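Suremetti Hospitality Training
Speaker notes: Glassware Storage and Handling for Community Venues
Hakomside session, May 17, 2025
Running time: 26 minutes, followed by questions

Opening

Welcome the participants and thank the Hakomside venue staff for the use of the hall. Confirm that everyone has the printed handout. The handout follows the same order as this talk, so there is no need to copy down the slides.

State the subject plainly. This session covers stemware between the end of washing and the next time it is poured into. Washing itself was covered in the March session and will come up only in passing.

Slide 1. Why stemware is treated separately

Tumblers stack. Stemware does not, and most of the damage reported to us by member venues occurs while glasses are being put away. A stem glass has a wide bowl, a narrow stem and a flat foot, and the foot is the part best suited to carrying the weight when the glass is stored.

Mention that many venues now keep plastic goblets for outdoor events and family functions. Plastic will survive a fall that glass will not, but it scratches easily, and a scratched bowl looks unclean even after a full wash. The handling rules are therefore the same for both.

Slide 2. Three ways to store a stem glass

Upright on a shelf. Suitable for glasses that will be used the same day. The open bowl collects dust.

Upside down on a shelf. Keeps dust out but places the weight on the rim. Use a ribbed mat so that air can reach the inside.

Hanging by the foot. The rim touches nothing and the bowl can drain. This is the method we recommend wherever there is space for it, and the next slide is devoted to it.

Slide 3. The countertop rack

Allow the audience a moment to look before speaking. Point out the hooks at the ends of the curved arms, and the position of each foot above its bowl.

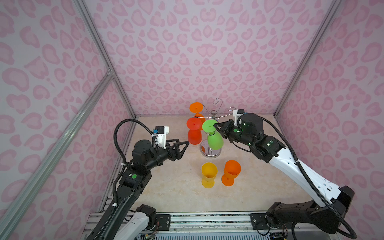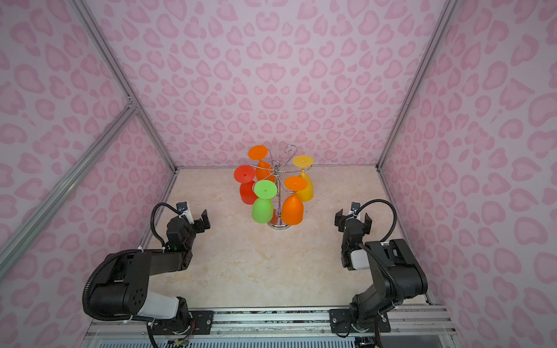 Plastic goblets hung by the foot on a chrome countertop rack. In the first view, a yellow and an orange goblet stand upright on the tabletop.

Points to make with this slide:

Take hold of the glass by the stem, turn it over, and guide the foot into place from the open side of the arm. Do not press on the bowl.

Fill opposite sides of the rack in turn. A rack loaded on one side only may lean when it is moved.

Check the lowest bowls. They should hang clear of the base and of one another. Where two bowls meet, move one of them to a different arm.

Color is a useful aid at small events. When guests are given glasses of different colors, they are less likely to leave one behind and ask for another.

Slide 4. Larger quantities

A countertop rack is meant for a side table or a small bar. For anything above 18 glasses, direct participants to the rail system on page 6 of the handout. The Sulo under-shelf rail is the one fitted in the Kļaviņa room, and participants are welcome to examine it during the break. Order forms for member venues carry the reference 2104.

Remind participants that rails must be fixed to a solid shelf and checked for loose screws at the start of each season.

Practical exercise

Invite participants to come forward in pairs. One person hangs the glasses and the other observes the grip, then they change places. Presenters should correct any handling by the rim at once and in a courteous manner.

Questions

If asked about polishing, refer to the March handout. Spare copies are on the table by the door. Please collect all feedback forms before the room is cleared.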